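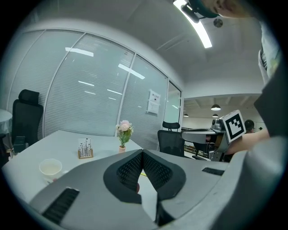
Kisholm Automation Services wishes to share its maintenance routine for the hand-held gripper station at the Imevell site. The routine covers the grippers, their marker cubes, the cables and the table. The finger pads are the first item on the list. Each gripper has two black pads with a perforated mesh surface, set in a V with a narrow gap at the bottom, and that gap is where lint and crumbs collect. Pads are brushed before every session and wiped with a damp, lint-free cloth at the end of the day.

(2) Pads are replaced in pairs. The service limit adopted at Imevell is 3000 full closures, as recorded by the station software. A new pad fitted opposite a worn one causes the grip to pull to one side, and the fault is easily mistaken for a calibration error.

(3) Replacement procedure: switch off the gripper, disconnect the cable and lift the old pad from its lower edge. Remove any remaining adhesive with a plastic scraper. Metal scrapers are not permitted. Press the new pad in place and leave the gripper unused for 18 minutes before the first closure.

(4) The slotted vents in the housing must be kept clear. Operators are reminded not to place tape or labels over them. Compressed air may be used from outside in short bursts. The housing itself is opened only at the Kisholm workshop.

(5) Wiring near the fingers is inspected with the jaws fully open and again with the jaws fully closed. Any wire that touches a moving part in either position is to be rerouted before the gripper returns to service.

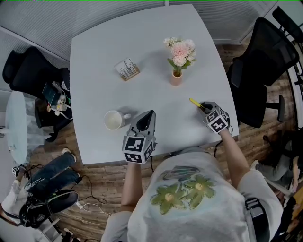 (6) Marker cubes are checked once the pads are finished. The tracking software, supplied under the project name Flustano, finds each gripper by the square patterns on its cube, and a scratched or lifted face will cause the position to jump. A pen is the standard test object: the operator closes the jaws on it, as with the yellow marker held in the right gripper, and moves it slowly across the table while a colleague watches the position trace. The cube must remain firm on its mount throughout the movement.

(7) If a cube has shifted, it must not be pushed back by hand and used. Loosen the mount, seat the cube against its stop, tighten, and run the full alignment again. The alignment consists of 222 readings and is accepted with no more than 3 rejected.

(8) Cables. The gripper cable should hang with enough slack for a full reach to the far side of the table. It should not be wound around the wrist or tucked under a shoulder strap. Cables lying on the floor are to be gathered and laid along one side of the work area before the operator begins to move.

(9) The table surface is white and shows marks early. It is cleaned with mild soap and water only. Solvent cleaners leave a shine that affects the cameras, and the Crăciun site had to replace a tabletop for this reason.

(10) Spare pads and mounting screws are kept in the gray drawer at Imevell. Staff who take the last pair are asked to enter the order the same day. The full inspection, including the alignment, is carried out every Sunday before the station is started.

(11) Questions about this routine may be sent to the Kisholm service desk. Please state the gripper side, left or right, and the closure count shown at startup.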